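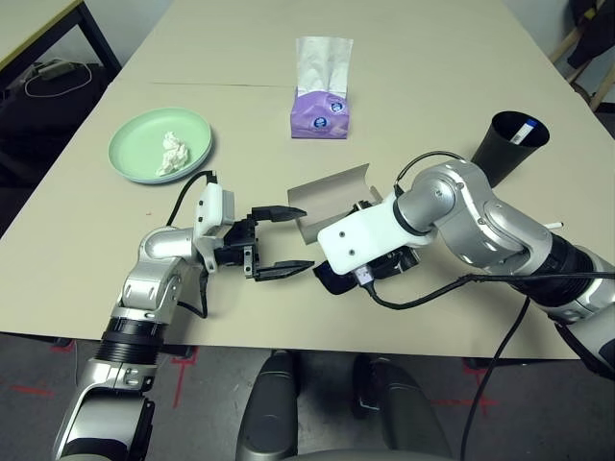
Two arms, one gray sheet, a lot of opinions in the group chat.

Capstone update, since my mother is apparently the only person reading these. Hi, Mom.

Our team has a two-armed robot and one grade to share. The assignment is "bimanual manipulation." In English: pick up a thing with one hand, involve the other hand, don't embarrass the department.

I was put in charge of handovers after I said in March that handovers looked easy. I would like to speak to the me of March.

The trouble is timing. If the receiving side closes early, it gets air. If the giving side lets go early, the floor gets a present. We have 1,032 lines of code devoted to this and a toddler does it with jam on both hands.

Siu-ming Kwan wrote the wrist controller and named it Drorus. I asked what it stood for. It stands for Siu-ming had naming rights. 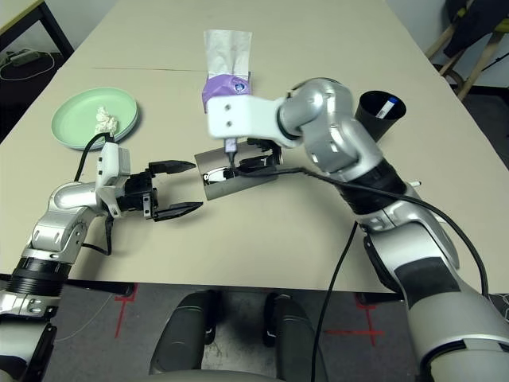 Metal tube, left gripper open, right arm getting nosy.

The tube is my favorite task and also the reason I eat dinner at 10. Shiny metal is murder on our depth readings. The software looks at a perfectly good cylinder and reports a hole in the universe.

Current fix: go in slowly and trust the force sensor. Siu-ming calls this compliant control. I call it feeling around for your glasses.

Our advisor wants 47 logged attempts per object before we're allowed to put a percentage on a slide. I have 6 for the tube. Please don't ask for the percentage.

Demo day is May 22, 2024. Mom, parking is behind the library, and you can't bring the dog.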